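About Rotico

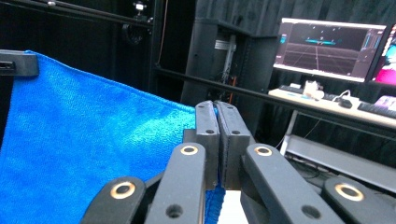 Hand-held gripper on a blue microfiber towel in our demo room.

Hi, I'm Silvana Batista, and I run the demonstration side of Rotico. We're a small company that teaches robots chores by doing the chores ourselves, over and over, with a gripper in one hand. People ask what my job is at weddings and I've never found the short version, so you're getting the long one!

It began in March a few years back, when Ayane Noguchi and I were both at a parts supplier called Koyama and spent our lunch breaks arguing about laundry. Ayane thought you could write rules for folding. I'd watched my grandmother do a fitted sheet and was pretty sure you couldn't. We tried it her way for a while (she's a far better programmer than I am) and then one evening she said fine, let's just show it. We left Koyama that summer.

Showing it is still most of what we do. One of us picks up the gripper, does the job at a normal pace, puts everything back and does it again. A customer who wants a towel skill usually gets 500 good demonstrations from us, plus the bad ones, which we keep in a separate folder and label by what went wrong. Cloth is my favorite thing to work on. It never lands the same way twice, you have to catch an edge between two fingers and keep hold of it while the rest swings about, and a new person will spend their whole first morning pinching air. I did too.

Not everything can be done with a hand-held tool. For the heavier jobs we drive the arm from across the room by remote control, and that's Tatsuya Miyazaki's department. He set up our remote station, which we call Brulatow after a typo in his very first parts order, and he is much more patient on it than I am – I get impatient and overshoot. Lies Van Acker looks after the recordings once we've made them. She watches every single one before it goes out, and she'll send you back to redo a batch if your wrist got lazy toward the end.

There are 11 of us now. We moved into the building on Skuslow Lane on 9/21/18, with two desks and a kettle, and we've since taken over the unit next door as well. Our longest job so far was a set of 422 kitchen tasks for a cooking school, everything from lids to dishcloths, and I still can't look at a whisk.

If you'd like to come and try the gripper yourself, please do! Visits take a morning, we can fit up to 20 people if you don't mind standing, and you'll get a turn at both the hand-held and the remote setup. Tomoyo Okabe handles bookings and will also tell you where to park – follow her directions and ignore the map on your phone, it sends everybody to the loading dock.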